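App stores beyond the big two -- speaker notes
30/05/2023, room 4, afternoon session

Slide 1. Title

Hello, thank the organizers, check the mic. Say who I am and that I build apps for phones that ship without the usual store on them. Ask for hands: who has ever published anywhere other than the two main stores? (Expect a few. Be nice to them, they've suffered.)

Mention that Alcides Miranda was going to give half of this talk and wrote most of the payments section. Anything clever there is his.

Slide 2. Why I care about this

Tell the Dovico story. We made a small transit app, happily sitting in one store, and then a reseller came to us with a phone that had its own store, called Seson. Same Android base underneath, none of the services on top. Our app installed fine and then crashed on the first screen, because the map, the sign-in and the push messages all came from a library that wasn't there.

Pause here. Let people groan.

It took us 18 days to get the first working build out, and I loved nearly all of them! You learn so much about your own app when somebody takes the floor away.

Slide 3. What is really missing

Go slowly, this is the slide people photograph.
- Push messages
- Maps and location
- Sign-in
- In-app payments
- Crash reports (everyone forgets these, us too)

The rest of the phone works as you'd expect. Camera, storage, Bluetooth, all fine. Say this twice, people tend to imagine it's a different planet.

Slide 4. Kits that almost match

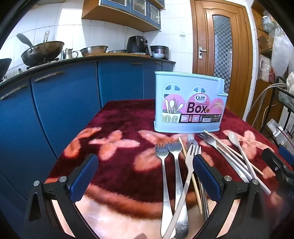
Each alternative store brings its own developer kit, and the kits cover the same jobs with slightly different shapes. Seson's push call wants the token before sign-in. Heden's wants it after, and it will hand you an empty one with a smile if you ask too soon. We tried for a week to treat them as one thing with a few if-statements, and the code got horrible. Think of forks and chopsticks lying in one pile: they all get dinner to your mouth, but you don't hold them the same way, and you wouldn't want one set of instructions for both. So give each kit its own small wrapper, and let the app talk only to the wrapper. Show the before and after folders here. The after folder is so much nicer to look at.

If someone asks about build flavors: yes, one per store, and yes, the builds get slower. Ours went from 41 seconds to 79. I can live with it.

Slide 5. Payments (Alcides's part)

His main point, please don't skip it: keep the receipt check on your own server from day one. The stores disagree about what a refund looks like, and you want that argument happening in one place where you can read the logs.

Second point -- test the canceled purchase. Then test the purchase that is canceled while the phone is in airplane mode. Heden's test accounts let you do this and they're great for it.

Subscriptions: leave out if we're past the halfway mark.

Slide 6. Review and release

Review times vary a lot, so don't promise your boss a launch hour. Screenshots need different sizes for every store. Traian Oprea wrote us a script that makes the full set from one folder, and I get more questions about that script than about anything else I've done. Link is on the last slide.

Also: write the release notes fresh for each store. We once thanked Heden users for their patience with a Seson bug.

Slide 7. Demo

Phone on the left is the standard build, phone on the right has Seson. Turn the brightness up BEFORE plugging into the projector. Open the app on both, sign in, send a push from the laptop. They should arrive close together. If the hotel wifi is bad, switch to the hotspot named Huỳnh, password on the sticky note.

If it all falls over, there's a recording in the demo folder. Play it without sound and talk over it.

Slide 8. Where to start on Monday -- no, change this title to "Where to start"

Search your project for every import that comes from a store library. Put the list in a file. Pick the shortest name on the list and wrap that one first. You'll have a feel for the whole job by lunch, and I think you'll enjoy it.

Slide 9. Links and questions

Leave this slide up. Repeat each question into the mic for the recording. If the licensing question comes up, send them to Alcides, his address is at the bottom.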